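I have rented furnished rooms for most of my working life, and I have come to think that the landlord who fills the kitchen cupboards does his tenants a disservice. A furnished kitchen should come with a stove, a refrigerator, a sink, a table and empty shelves. The plates, pans and bowls should be left to the person who is going to eat there.

That is a minority view. Most listings treat a full cupboard as a selling point. My last place, a second-floor apartment on Cârstea Street, came with an inventory of 504 items, of which the kitchen took up the first eight pages. Every teaspoon was on it. I signed the list on the day I moved in and was handed a copy along with the keys.

What followed was a year of looking after another person's teaspoons. I owned a few decent things already, and there was no room for them. My own skillet lived in a box under the bed. The landlord's skillets, of which there were three, lived in the cabinet next to the stove, and I used one of them twice. When I asked whether the extra ones could go into storage, I was told that the building had no storage and that the list would have to be typed again.

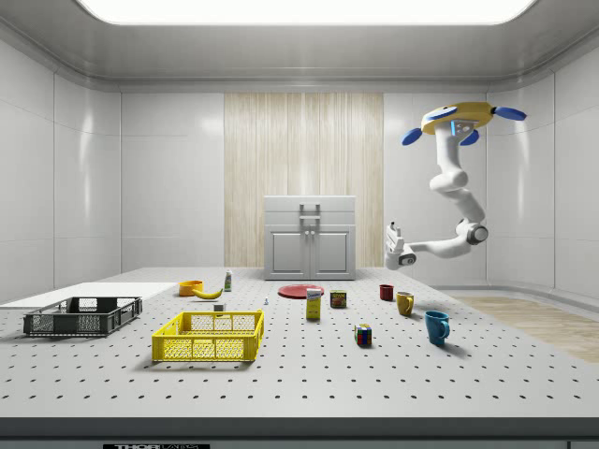

Renata's Kitchen, a reader of this column, wrote in to say that I must never have moved to a new city with one suitcase and a job starting the next morning. On the first night you want a pot and a fork, she said, and you do not care who picked them out.

She has a point, and I have been that person. When I moved to Sinham I had two bags, and I ate soup out of a mug that belonged to the apartment. I was glad of the mug. But the need she describes lasts a week at most, and the cupboard lasts as long as the lease. A starter box would cover it: one pot, one pan, a knife, a couple of plates, a couple of bowls, and some forks and spoons. The tenant could hand it back after a month. I once rented from a small agency called Trada that did exactly this. The box fit on one shelf, and it went back to the office in February when I had bought what I needed.

The usual answer is cost. Tenants on short leases can't be asked to outfit a kitchen, the argument goes, and the landlord can buy in bulk. I don't find this very strong. A person who lives alone and cooks plain food can get by with very little, and most of it can be found used. I priced my own list at the thrift store near my apartment and it came to 17 dollars. The deposit on the Cârstea Street kitchen was a good deal more than that, and part of it was kept over a cracked casserole lid that I am fairly sure was cracked when I arrived.

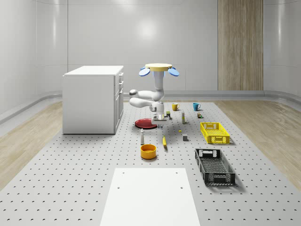 *One plate, and drawers close by.*

There is also the matter of what gets bought. Landlords who furnish kitchens buy sets. The sets have plates too large for the dish rack, glasses that tip over, and a carving fork. Nearly every furnished kitchen I have used had a carving fork and lacked a decent can opener. A person who cooks in a room every day learns which tools the room needs. A person who equips ten rooms from a catalog has no way to learn it, however well he means — and I think most of them do mean well.

I would go further and say that the full cupboard changes how people live in a place. You behave like a guest. You put things back where you found them, even when that was a foolish spot. For a year I kept the coffee mugs on the top shelf, above my reach, because that was where the inventory said they were. I had to stand on a chair every morning. I could have moved them on the first day and moved them back on the last, and it took me until October to see that.

Families with children are a different case, and so are people leaving a bad situation in a hurry. I would not want a shelter or an emergency apartment to hand over bare shelves. My quarrel is with the ordinary one-year furnished lease, the kind signed by a working adult who could choose a bowl if there were anywhere to put it.
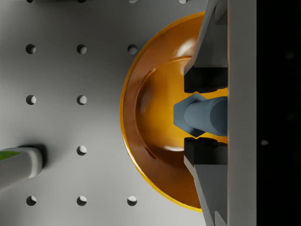

The same reasoning could be carried into the other rooms, and I would stop well short of that. A bed is hard to move. So is a couch. Nobody wants to haul a wardrobe up two flights for the sake of principle. Dishes are small and personal, and they get used several times a day. That puts them closer to towels and sheets, which most landlords stopped supplying long ago without any complaint that I can remember.

If the trade wants to keep its full cupboards, it could at least offer a choice. The rental form used in the Kestia building, where I live now, has a line near the bottom with two boxes on it, one for kitchen with contents and one for kitchen without. I checked the second. When I got there the shelves had been wiped and lined with paper, and the rent was 10 dollars a month lower. I unpacked my skillet and hung it on a nail by the stove. The mugs are on the bottom shelf.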